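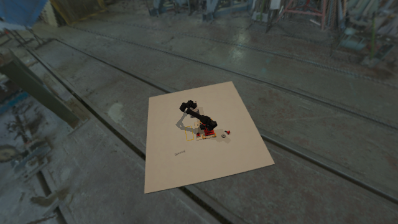

One of the Andier renders: board, arm and the old machine hall behind. The dashed rectangle to the left is empty.

What the arm was looking at all that time

Jul 1, 2024

Readers with long memories will recall that in the spring issue we promised news of the Tredden board-work project "shortly". The delay was caused by a shadow, and the shadow has now been written up.

The job itself sounds like something you would give a patient child on a rainy afternoon. There's a flat board with some places marked out on it and a few small parts lying about. An arm is told which part belongs in which place, and has to get it there and leave it alone. The whole business is learned inside Andier, our home-grown simulator, before it goes anywhere near the bench in the Stoyanova building, where mistakes cost money and somebody has to fill in a form.

For most of last year the simulated arm was splendid at this. It was so splendid that we put it in a slide deck. Then Doina Milošević joined the group, asked to see the training runs, and wanted to know why the floor in all of them was the same colour.

It was the same colour for the usual reason: one of us had picked it on a Friday and gone home. Milošević changed it over lunch to a stained concrete hall full of old machinery, left everything to do with the task exactly where it was, and ran the same policy again. The arm set off confidently for a spot a hand's width to the side of the part, closed on nothing, carried the nothing across the board and put it down with great care.

The usual cure, and what's wrong with it

People who train robots in simulation have had an answer to this for years. You shake everything. Change the floor, the lights, the colour of the board, the position of the camera and whatever is standing about at the back, and do it at random in every run. A policy that has seen ten thousand daft rooms ought to take the real one in its stride.

We tried that first, being no prouder than anyone else. It helped, and it was also slow, and the arm that came out at the far end had become rather vague. It would hover. When you vary everything at once the policy has to learn to ignore everything at once, and some of what it learned to ignore was useful. Shadows are a good case. The shadow an arm throws on the board tells you something about how high the arm is, and a policy that has been taught to distrust all shadows has thrown away a free ruler.

So the question became a smaller and duller one, and small dull questions are what this group does best. Which of these distractions does this particular policy care about?

Pluver

The method is called Pluver. It doesn't stand for anything, although several people have tried to make it do so and one of them got as far as the V.

You start with a recorded run in Andier. Every joint position is saved, along with every part position and every moment at which the policy looked at the picture and decided what to do next. You then draw the same run again with a single thing changed: a different floor, say, or the same floor with the lamp moved. The arm in the replay follows the old recording faithfully, so nothing physical differs at all. At each step you show the policy the altered picture and ask what it would have done. You write down the gap between that answer and the first one.

If the gap is small, the policy doesn't care about the floor and you can stop worrying about floors. A large gap means you've found something it has been leaning on. Then you make more training runs in which that one thing varies, train a bit longer, and ask again.

The attraction is that asking is cheap. A replay needs no physics and no fresh training, and the awkward contact sums that make simulated gripping so slow have already been done. We can put more than 2,000 altered replays through the machine overnight, which leaves the daytime free for arguing about the results.

We prepared 14 backdrops for the first proper round. They run from a bare grey room that would depress a dentist to the machine hall in the render at the top of this item, with its tracks in the floor, its blurry equipment along the back and a heap of scrap in the corner. The hall has become the office favourite. Several of us have views on what the pinkish-red metal frame is for. It came with the hall and we have never found out.

What turned up

We expected the background clutter to be the villain. It had the motive and it certainly had the looks. In the replays, though, swapping the junk at the back of the hall for different junk barely moved the policy's answers. You could have parked a bus there.

The floor mattered a little, mostly through contrast. The board is pale and tan, and against a dark floor its border is easy to find. Against a light one the policy became less sure where the board stopped, and its aim drifted. This had been half guessed already and surprised only the person who chose the original floor.

The real trouble was the second shadow. Some of our lighting set-ups have more than one light in them, so the arm throws a strong shadow and a fainter one. The older training runs had a single lamp, and the policy had worked out a tidy rule of thumb: find the dark patch near the end of the arm, and judge your height by it. Give it two dark patches and it took an average. An average of two shadows is a place where nothing is, and that was where the arm had been going to collect its invisible part.

I should say that this took us three weeks to believe. The first week went on looking for a bug in the renderer. The second went on finding one, fixing it with some ceremony, and discovering that it made no difference. By the third we were ready to listen to Milošević, who had been saying "it's the shadow" at decent intervals since the beginning and has been very gracious about it, in a way that we all find hard to bear.

On the bench

With the shadow problem named, the repair was almost insultingly simple. We added runs with a second light whose strength and direction changed, kept most of the backdrops as they were, and trained for one more evening. The arm stopped averaging. It also kept its ruler: take all the shadows away in a replay and its height estimates get worse, so it is still using them and has merely become choosier about which.

Then we moved to the bench in June, with real parts and the real strip lights, one of which flickers and has been reported. The repaired policy was given 60 attempts at placing a part in its marked place and managed 44. The old one, tested in the same week on the same board, managed fewer than half. The shake-everything version landed in between and took a good deal longer over each try, on account of the hovering.

Before anyone orders a cake, there are some things to be said on the other side. The parts were laid out within easy reach and never stacked. A fair number of the failures had nothing to do with seeing: the grip was sound, the aim was sound, and the part caught on the rim and tipped. Pluver has no opinion about that sort of thing. It only tells you what the policy is swayed by in a picture, and it can only test the changes you thought of making. If the bench has some property that none of us has thought to vary, the method will remain politely silent and we'll find out in the traditional manner.

There is a further catch in changing one thing at a time. Two harmless changes can be harmful together. We know of one pair already, a glossy floor and a low light, which between them produce a reflection that the arm seems to find fascinating. Testing every pair would use up the nights rather quickly, so for now we try the pairs that look suspicious, where "suspicious" means that two of us had the same bad feeling about them.

What happens next

The replay tool is in the shared folder along with the backdrops and a short guide. The guide was written by the people who built the thing, so please ask if any of it makes sense to you, as we'd like to know which parts. Anyone with a policy trained in Andier can run it, provided the joint positions were saved with the run. If they weren't, they will need to be made again, and you have our sympathy.

Milošević is now working on the tipping failures, which means weights and friction and much less rendering. The rest of us are redoing the slide deck. The floor in it will be a different colour on every page.

Requests for new backdrops should go on the sheet by the kettle. We have enough warehouses.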